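**Reserve unit notes, Apr 26, 2025**

The engineer battalion at Grallton has 188 reservists on its books this spring, and 30 of them leave for a training rotation at Dorden in the first week of next month. They will work on bridge inspection and route clearance with the active-duty company already there. The rotation was first set for December and was put back when the range road at Dorden was closed for repairs.

Maj. Mereana Halliday, who commands the detachment, said the group will travel in 2 parties. The first takes the vehicles and the heavy tools. The second goes by bus with personal gear only.

"We lost most of the winter to the road closure, and the soldiers have had to rearrange work and school twice," Halliday said. "The dates are firm now."

Employers who have not received a notice letter should contact Sgt. Bakari Rweyemamu at the unit office. He can also send a second copy to anyone whose letter went to an old address. Letters for school absences are handled separately by Youssra Ghoneim in family support – please allow a few days for those.

The live-fire portion has been dropped from the schedule. Paora Quinlan, the training officer, said the range time went to an infantry unit that is due to deploy, and that the engineers will make up the requirement at home station. Night driving stays on the plan, as does the medical refresher.

Pay for the rotation is processed at Grallton as usual. Soldiers with direct deposit do not need to file anything new. Travel claims over $1,000 need a signature from Halliday before they go in.

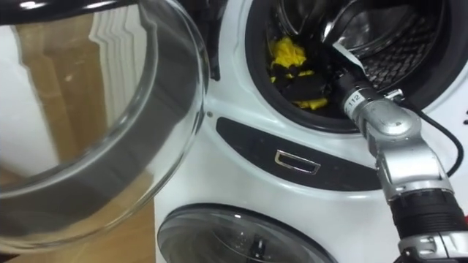 Can family members visit Dorden during the rotation?

Visits are limited to the middle Sunday, and names have to be on the gate list by the Wednesday before. Send them to Ghoneim, with the license plate of the car.

Mail should carry the soldier's full name and the detachment name. Packages sent in the last week may arrive after the group has left.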